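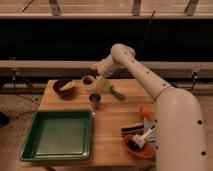 Reaching for the back row: a tabletop arm goes about its work among the tableware.

The house rules for robots at Brummont run to 40 pages, and Golnar Kordestani would like it known that she wrote only the short ones. The first version was a single sheet taped to a door. It said to keep your hands off the table while the arm is moving, and it was ignored by everybody, including the person who taped it up.

Kordestani has spent most of her working life getting people to follow rules about machines. Her view is that engineers will read any warning with great interest, provided it applies to somebody else. So the present edition is blunt. Rule 2 says that a person who wants something off the table stops the arm first, then reaches. It makes no exception for coffee.

The hard part is that small arms don't look like trouble. A big factory machine gets a fence, a light and a respectful silence. Put a cream-white arm over a wooden table with a green tray and a bowl on it, and people begin to treat it as a slow houseguest. They lean in. They tidy up around it.

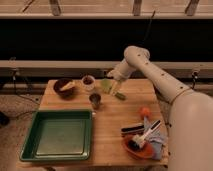
Tidying is a whole chapter. Feng-yi Fung, who runs the bench tests, wants every object logged before a run and logged again after anybody has touched anything. Swap a cup for a nicer cup and you have a new test, whether or not you feel like filling out a new form. The form is called the Gretach sheet, after a project that ended long ago and left only its paperwork behind. Fung has 949 of them in a cabinet and can tell you, with some heat, which ones are missing a signature.

"People write 'same as before,'" she says. "Before what?"

Then there's the matter of cables. The rules want them off any walking path and checked at the start of each shift. Pejman Najafi, who does the checking, puts his average at one argument per week. He is also the author of the speed rule, which caps the arm at a crawl whenever a person is inside the marked line. Visitors find this dull. Najafi considers dull to be the highest grade he can give.
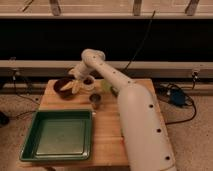

Outsiders do sometimes object. When Auður Egilsson came over from Vlček to compare notes, he argued that 40 pages was 38 too many – Vlček gets by on two, in large type. Kordestani asked to see their incident log. It ran to 200 entries, and a good share of them, he admitted, were the same man.

They have since traded. Vlček took the Gretach sheet, and Brummont took the large type. The next edition is due in April, with a new section on who may restart the arm after a stop. The draft says it must be the person who stopped it. Najafi wants to add "and not from the doorway," and Kordestani is asking him for a name.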